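Kirsty Doolan asked me in May why our rules for the small arm cell run to 34 lines when the old ones fit on a card. Fair question. Most of the extra lines are about cameras and clearances, and I wrote them after reviewing 79 simulated runs of the Rolteritz job.

The rule I care about most is the approach. Fingers open before the tool drops below the clearance height, and the tool comes down vertical over the pieces. We check it from more than one viewpoint, as a single view can hide a fingertip behind the wrist.
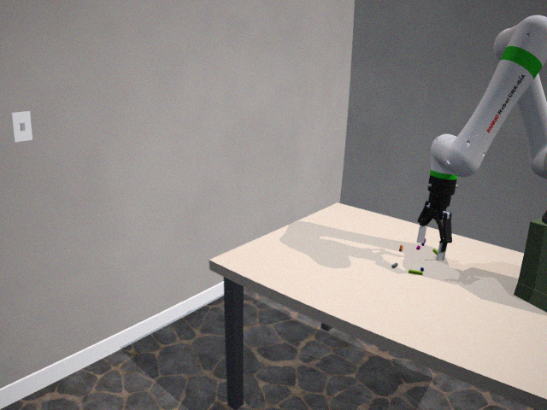
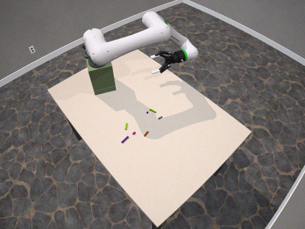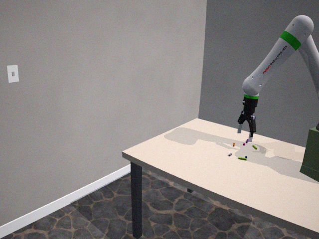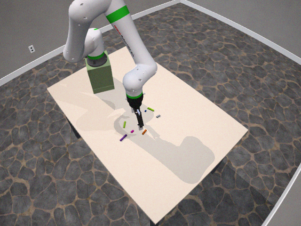 The CRX-5iA cell in simulation, seven pieces on the table.

Boris Papadopoulos wanted the colour of each piece written into the rule. I left it out - colour belongs in the job sheet, and the rule should still hold when Griniment changes the parts.

Line 8 is still open. It says to rerun every check after the pedestal is moved, but gives no minimum distance. Kirsty has the draft and I'll post the revised wording when she's done with it.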